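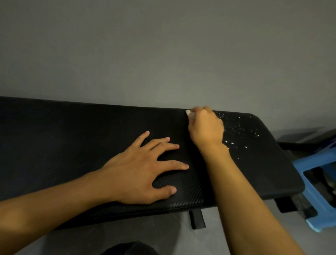

One reader wrote to me that the Grondska dumbbells roll away on any floor, and asked if I would still buy them. I would, with two complaints.

Search this site Go
Home Gym > Weights > Reviews
2 min read

January 26, 2019

I ordered the pair from Ševčík in Bullstead and paid 73 dollars with delivery. The box came in good condition, but the collars were packed in the same bag as the screws and it took me a long time to sort them. The handle is thick. My hands are small, so after 62 repetitions of rows I felt it in the fingers before I felt it in the back.
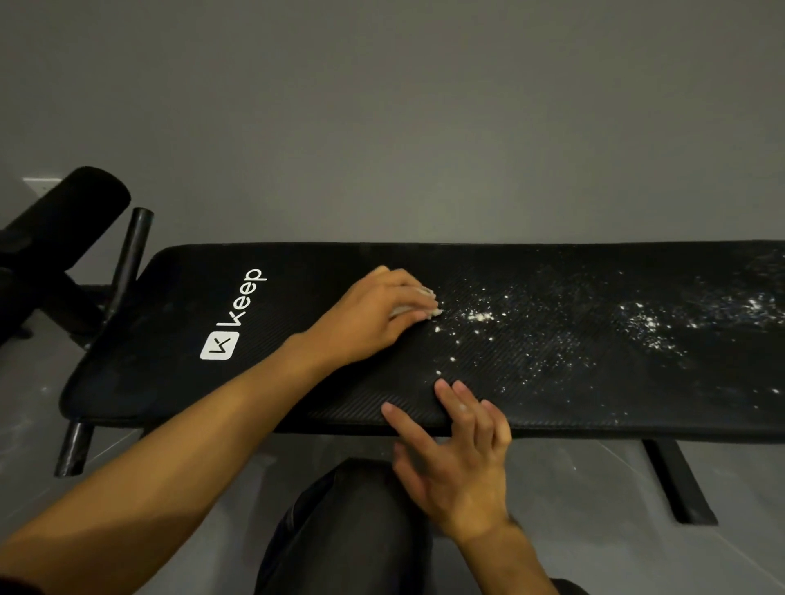 Changing the plates

The collars turn smoothly and they stay tight. I write every set in the Cikport log, and since April I have 607 sets with this pair. In all this time one collar became loose, and I think I did not close it well. The reader is right about rolling. The plates are round, so I put a folded towel beside them.

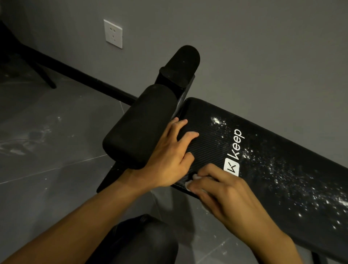 Bench pad with Keep logo and white powder

Complaint number two is the smell of the rubber, which stayed three weeks. I give four stars.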